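Ticket 3951
Product: Rastgate sponsorship records
Queue: Family ministries, data
Status: Open, waiting on partner
Priority: Normal
Assigned to: Nermin Sarıgül

Summary
Monthly sponsor letters for the Kusham family reunification program are going out with the wrong placement status. Children who moved back in with a parent or relative are still listed as "in residence" at the children's home. Sponsors have replied asking why the home is still drawing support for a child they were told had gone home.

Scope
The August export holds 500 child records. Of these, 62 carry a reunification date and a status of "in residence" at the same time. The two fields should never disagree. Letters for the 62 are on hold. All other letters were released at 9:40 a.m.

Environment
Records are entered by the field office through the Collomar intake form, synced to Rastgate overnight, and merged into the letter template the next morning. Church partners see a read-only copy.

Log

8:15 a.m. Pulled the export again with no filters. Same 62 records. Ruled out a stale file on the letter side.

8:50 a.m. Opened ten of the affected records by hand. In each one the caseworker's home visit note is attached and the reunification date is filled in. The status field was last changed by "sync", with no user name.

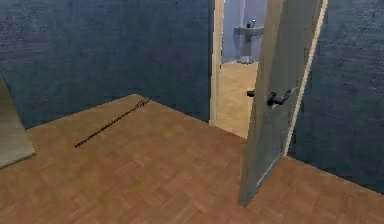
9:25 a.m. Compared against records that came through correctly. The good ones were closed with the "Returned to family" button. The bad ones were closed by typing a date in the visit note screen, which fills the same date field but does not touch status. Both paths are open to caseworkers and both show a green check mark when saved.

10:10 a.m. Changed one test record to "with family" in Rastgate and ran the sync manually. Status went back to "in residence". The sync treats the Collomar value as the master copy, so any fix made on our side alone will be lost overnight.

10:45 a.m. Asked the field office whether the date could ever be filled in ahead of the move. Answer: yes, in a few cases a planned date is entered while the family is still being visited. A bulk update from date to status is therefore not safe without a check of the notes.

11:30 a.m. Checked the support allocation table. Payments follow the status field. For the affected children, the monthly amount is still assigned to the home in place of the family support fund (school fees, food, rent help for the first year). No transfer has been made for this month. Finance has been told to wait.
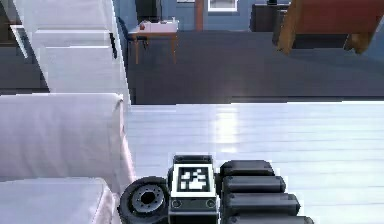

Workaround until the form is fixed

1. Leave the 62 letters on hold. Do not release them in small batches.
2. Read the latest home visit note for each child. If the note says the child is living with the family, mark the record "confirmed" in the comments column.
3. If the date is only planned, clear it in Collomar and put it in the notes as text.
4. For confirmed records, close the case in Collomar with the "Returned to family" button. Do not edit status in Rastgate.
5. After the overnight sync, rerun the export and check that date and status agree.
6. Send the list of confirmed children to finance before any letters go out.

Change requested
Visit note screen: make the date field read-only, or have it prompt for a status when a date is saved. Add a separate field for planned dates. Letter template: stop the merge when date and status conflict and write the record number to the error report.

Notes
Sponsors who have already written in should get a short personal reply. Suggested wording: "Your letter raised a fair question about where this child is living. We are checking the record with our field office and will write again when it is confirmed." Do not name the village or the relatives in the reply. The same rule applies to anything read out in a service or printed in a bulletin.

1:20 p.m. Sent steps 1 to 6 to the field office and the Dağdelen church partner, with a request for comments on step 3.
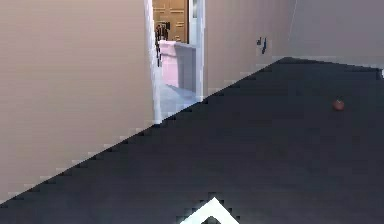 Dağdelen replied that step 3 would cause trouble for them, as their prayer list is built from the date field and a cleared date drops the family off it. They asked for the planned dates in a separate sheet until the new field exists, and offered to read half of the visit notes.

2:05 p.m. Agreed. Step 3 amended: copy the planned date to the shared sheet first, then clear it. Notes access for Dağdelen requested, read-only. Next update after the overnight sync.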